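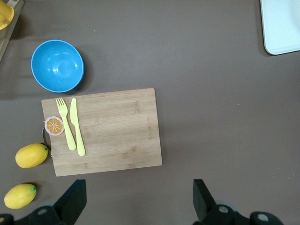

One reader of the Warkness gossip page wrote that baby-party posts were "the only ones my mom opens," and replies like this run all through the sample. 2,210 comments pulled, 9 fan pages. Duplicates out, roughly 2,000 left for coding.

Figure 1. Kitchen items on a tabletop.

Wedding stories next. Fewer replys, longer ones. Burkari left out, comments closed since April. 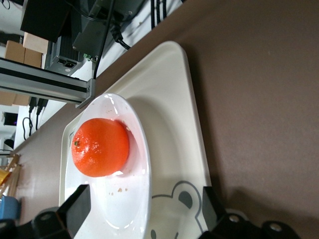

Please stop posting the ex-wife every time, a Colville commenter asked, and 20 others said much the same. Coded as fatigue, following teh Metwally scheme.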